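Home | News | Workshops | Members' Page | Contact

Last updated: 10 October 2024

Notes from the Writing Desk

Well, what a month! September went by in a blur of index cards and cold tea, and I finally finished my entry for the Panduddale flash fiction contest. I'd set myself a limit of four drafts and ended up doing fourteen (don't tell my family, they think I was doing the accounts). The theme was "The Return", which I thought would be easy until I sat down and found I had no idea who was coming back or why anyone would want them to.

The thing that got me going in the end was cutting my first page. All of it! I'd spent two hundred words on the weather and a train timetable before a soul opened their mouth. Once that had gone, the story started with a knock at the door and I was away.

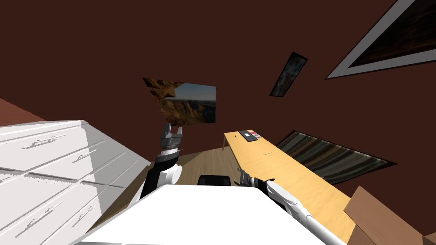

A reader of last month's newsletter wrote in to say that cutting the opening is all very well, but she likes a bit of weather, and that half the new short stories she picks up drop her into a shouting match before she knows whose kitchen she's in. Fair point, and I've put one line of drizzle back in to please her.

Next on my list is the Hatinow anthology. They want stories with a strong sense of place, up to four per person, and the reading window is open for another ten days. I've got one that's nearly there, set in a fishing village, and another that's just a title and a lot of hope.
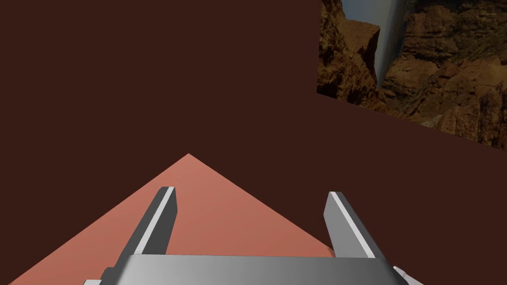
Setting is my weak spot, I'll admit. I can do chatter till the cows come home, but ask me where my people are standing and I go vague. So I've been giving myself little warm-ups before breakfast, one place and one person who doesn't want to be there. Rocky canyon country like that, next to a great stretch of plain dark wall, would do me nicely: who put the two together, and who has to look at them every day? Ten minutes with the pen, no crossing out, then toast.

If you fancy swapping warm-ups, send me yours and I'll send you mine. Happy scribbling!

Recent items:
Jakuvley Poetry Evening: what we read
Mamo Press opens to novellas
Getting past chapter three
Books I gave up on this summer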